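Gellton puts its robot trainer on subscription, dresser included

TANDTON – For $59 a month, Gellton will now let you stand inside a two-armed robot that doesn't exist and have it tidy a bedroom that doesn't exist either. Early sign-ups suggest there is a market for this.

The Tandton company opened its Lagman practice service to the public in July after a long spell of invitation-only testing. Lagman is a simulator for people who operate household robots from a distance, or who would like to be paid to. Subscribers get a virtual robot with a pair of multi-fingered hands, a set of rooms to work in and a score at the end of each session, which the software delivers in a cheerful font no matter how bad the news is.

The pitch is mostly about money. A trainee who drives a real arm into a real wardrobe has created two repair bills. In Lagman the same trainee hits a reset button and the wardrobe forgives everything.

"We had operators whose first week on hardware was mainly apologizing," said Birsen Aksoy, who runs the training side at Gellton. "Now they get that out of the way at home."

The launch version comes with 42 rooms. The kitchens are sensible, the bathrooms are small and the laundry is the one everybody complains about on the user forum, where the thread on fitted sheets has reached a length usually reserved for tax advice. A task might be as simple as picking a box off a shelf and putting it down somewhere else, and beginners should expect that to take a good deal longer than it sounds. Fingers that bend on command are a fine thing until you are the one giving ten commands at once.

I spent an evening with the trial, which lasts 2 hours and doesn't pause when the doorbell rings. Setup was painless. The physics is decent for hard objects and optimistic for soft ones: a towel I dropped landed with the dignity of a roofing slate. Drawers are better. They stick a little if you pull from one side, as they do in my house, and the software takes off points for yanking.

Whoever designed the rooms was clearly having a nice time. Gellton says odd walls and awkward angles keep trainees from memorizing one layout and calling it skill, and you can believe that or you can believe somebody in the art department got bored with beige. The view is from up top, looking out over the robot's own white body, so a fair share of what you see at any moment is you. 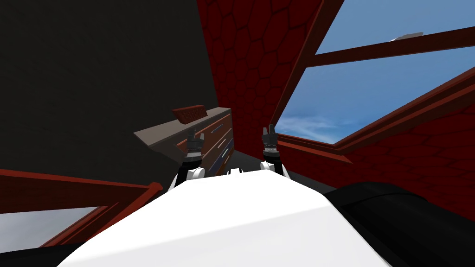
That takes some getting used to. Leaning in for a closer look brings more of your own bulk along with it, and I lost a good ten minutes to an argument with a shoulder. Aksoy says most people stop noticing by the third session. I had one session, and I noticed all the way through it.

The price list gets steeper further down. Companies that want their own rooms modeled pay $1,279 per room, furniture extra, and can't lock anyone else out of the generic ones. Briltby, a rival that sells a plainer simulator, throws in two custom rooms with its yearly plan but gives you simple pinching grippers in place of hands. If your robot at work pinches, that may be all you need, and you will be spared the business of finding out what your virtual thumb is up to.

Missing for now are a second robot in the same room, any kind of pet, and a way to turn the encouraging voice down without turning it off. Gellton says the first of those is on the way. It would not be drawn on the pet.

Certificates are offered at the end of the beginner course. They confirm that the holder has completed the course, and Gellton is careful in the small print to say that they don't confirm anything else. A couple of staffing agencies in Tandton are said to accept them anyway.

Subscriptions run month to month and can be canceled from the account page. The company recommends a wired internet connection, a chair without arms and a clear space on both sides of the chair. Reaching for a virtual drawer with your actual elbow next to an actual lamp is not covered by the warranty.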